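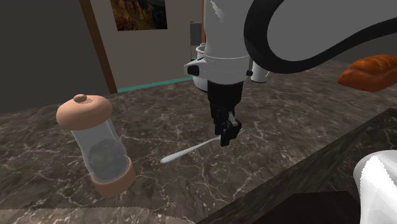 Pudding time again

Well, it's November, the jacarandas are dropping purple all over the footpath outside the shop, and I have had the first phone call of the year asking whether it's too late to make a Christmas pudding. It isn't too late. It won't be too late for weeks yet, whatever your aunt told you, and if you read to the end of this I'll give you the one I make myself, which is my mother's with a few liberties taken.

First, though, a bit of a ramble, and those of you who only want the class times can skip down to the bottom where I've put them.

I grew up in a house where the pudding was boiled in a cloth. The cloth lived in the bottom drawer with the good tea towels, and it had gone the colour of strong tea, and my mother would not let anyone else wash it. On pudding day she got up before any of us and had the big pot on by six, windows open, back door propped with the boot scraper, and it would be thirty-something outside by lunch and worse inside. My brother and I were made to stir and wish and then we were sent out under the hose. The pudding hung from the laundry tap until Christmas morning, and I remember bumping my head on it more than once going in to feed the cat.

I tell you this so you'll understand I have nothing against the cloth. A cloth pudding has that lovely skin on it that you can't get any other way. But it's humid where I live now, I've lost two to mould, and the second of them was the year we had my husband's whole family up from Goulburn, so for a long time I've used a basin and kept it in the fridge, and I sleep better for it. If you live somewhere dry and you've got a cloth and a hook, go for your life.

Now, fruit. I had a good long chat about this with Haoran Yan, who many of you will know from the Fadisberg stall at the growers' market (the one beside the egg people, with the striped awning). Haoran dries his own muscatels, and he's brought in a lot of them this year, fat and dark and still with a few stalks on. He reckons most people go wrong by buying a bag of mixed fruit that's been sitting at the back of the supermarket shelf since Easter. I put it to him that plenty of good puddings have been made from those bags, my mother's among them, and he gave me a look. We agreed to differ, and then I bought rather more muscatels than I'd meant to.

My own view is that you want something sweet, something sharp and something sticky. Muscatels or raisins, then dried sour cherries or chopped apricots, then prunes or dates. I leave out the glacé cherries. I know that upsets people. I also leave out mixed peel from the tub and grate in a whole orange and a lemon, and I've converted a few peel-haters that way, including the one I'm married to.

Soak the fruit overnight at least. A week is better, in a big jar on the bench where you'll see it and give it a shake on your way past to the kettle. Brandy is usual. I've used dark rum, and I've used the end of a bottle of Lombardi marsala somebody left behind after a class, and that one was very good indeed. For a pudding without alcohol, strong cold tea with a spoonful of marmalade stirred through does a beautiful job, but keep the fruit in the fridge for that and don't go past the one night.

Here's the pudding, then. It fills a basin of two litres with room for it to rise a little.

Grandma's pudding, more or less

735 g mixed dried fruit, chopped where it needs it
100 ml brandy, rum or marsala
250 g cold unsalted butter
200 g dark brown sugar
3 eggs
1 orange and 1 lemon, zest of both, juice of the orange
1 large green apple, grated with the skin on
150 g plain flour
200 g fresh white breadcrumbs
2 teaspoons mixed spice
Half a nutmeg, grated
A good pinch of salt

Soak the fruit in the alcohol and the orange juice. On the day, butter your basin very well and put a circle of baking paper in the bottom. Grate the butter straight from the fridge into the biggest bowl you own, tossing it through the flour as you go so it doesn't clump into one great lump. Add the sugar, crumbs, spices, salt, zest and apple, then the fruit with all its liquid, then the eggs, beaten. Stir it with whatever is strongest in your drawer, and make everybody in the house have a turn. Wishes are compulsory.

Pack it into the basin and smooth the top. Cover with a sheet of baking paper and a sheet of foil laid together with a pleat folded down the middle, and tie it firmly under the rim with string. Make a string handle across the top while you're at it. You will be very pleased with that handle later on.

Steam it for five hours, in a big lidded pot with an upturned saucer on the bottom and boiling water halfway up the side of the basin. Top it up from the kettle and set a timer so you remember to. I once forgot, in the days when I thought I could prune the roses at the same time, and the smell was in the curtains until February.

When it's done let it cool right down, change the paper and foil for fresh, and put it away in the fridge. On Christmas Day it wants another two hours of steaming. People do microwave it. My sister microwaves hers, a slice at a time, and I've eaten it and had seconds.

A few of the things I'm always asked:

Can I freeze it? Yes, and it's a good idea if you make it very early. Give it a full day in the fridge to thaw.

Can I make it gluten free? You can. Use gluten-free crumbs and a plain gluten-free flour, and add a big spoonful of almond meal. It's a little more crumbly when you cut it, so let it stand for a quarter of an hour after you turn it out.

What about coins? My mother boiled threepences and sixpences and we were paid for them afterwards in real money. If you've got the old silver ones, push them into the slices just before serving. Please don't use modern coins. And tell everyone they're there, particularly anyone with a crown.

Does it have to be custard? In our house it's custard and cream and, for my nephew, ice cream as well. I make no rules about this at all.

Which brings me to Rosario Dal Bello, who taught the custard night last winter and is coming back to us for the pudding classes, I'm delighted to say. Rosario grew up with panettone and didn't taste a boiled pudding until she was nineteen and being inspected by her future mother-in-law. She says she thought it was a joke, and then she thought it was a cannonball, and then she had some. She's made one every year since and she's far fussier than I am about the pleat in the foil. She'll also be showing a zabaglione to go over the top, which is a wicked idea and which I intend to copy.

The classes are in the upstairs kitchen at Orkimura Cookshop, in through the side door on Prandutier Lane, as the front will be locked after hours. There's a morning session starting at half past nine and an evening one at six, and both run long on account of the steaming, so bring a book or some knitting, or just come prepared to talk. We do put a nice supper on in the evening. You'll take home your own pudding in its basin, tied and ready, so please think about how you're getting it home (one lady last year had hers on the back of a bicycle, and I worried about her all night).

The kitchen holds up to 12 people. Ring the shop or put your name on the sheet by the till. If you need a gluten-free or alcohol-free pudding, say so when you book and we'll soak your fruit separately.

We've got basins in the smaller sizes too, for those of you who are one or two at the table this year. Half the recipe, with two small eggs, goes nicely into a one-litre basin and wants three and a half hours. I make one of those as well as the big one, and we have it in July with the heater on.

Oh, and whoever left a blue cardigan behind at the preserving afternoon, it's on the hook at the top of the stairs.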